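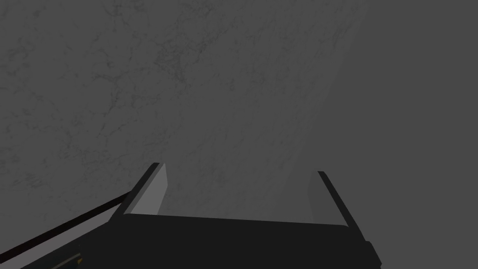 gray with the darker veins, mostly on the left. render not a photo

kitchen counters, marble look vs real stone?? need to decide

nikia_65
ok so we're redoing the kitchen and I'm stuck. Husband wants real marble. I want the gray veined laminate, the Zurthorpe one, because we have kids and I cook with a lot of tomato. Quote for the marble is 345 a foot installed. Anyone lived with either?

D. Aliyu
Real marble, 18 years. Etched the first week, lemon juice. Still love it. You stop seeing the marks.

basseyroad
You stop seeing them, your guests don't. Sorry but 345 is nuts for something that stains from a wet wine glass. Laminate, spend the rest on a decent sink.

D. Aliyu
never had a stain from a glass. Seal it. Takes me twenty minutes, every November

romank
Did countertops for Brenberg for a long time. Couple things
- veins that bunch up on one side are fine but ask WHERE the seam goes. Seam thru a busy area hides, seam in the plain area you'll see forever
- laminate repeats. look at the full sheet not the chip
- dont put a hot pan on either one

nikia_65
full sheet, good call. I only have the chip, its like 2 inches. Does the repeat really show?

romank
On a short run no. On an island yes, drives some people crazy

basseyroad
I have the island and have never noticed a repeat. Nine years. You are scaring her for no reason

romank
she asked. Some people see it some dont

tilesandtea
Quartz?? Why is quartz not in this

nikia_65
Priced it, came out almost same as the marble so he said then why not marble. cant argue with him

D. Aliyu
Smart man

basseyroad
Do marble on the one bit where you bake and laminate everywhere else. My sister did that, looks good if the grays are close. Bring the chip with you to the stone yard and look at them outside, store lights lie

nikia_65
Oh I like that. Will ask for a price on just the baking end. He might go for it, will report bakc

Last post 24 February 2022 | Contact us | Copyright Bassey Home Forums | Back to top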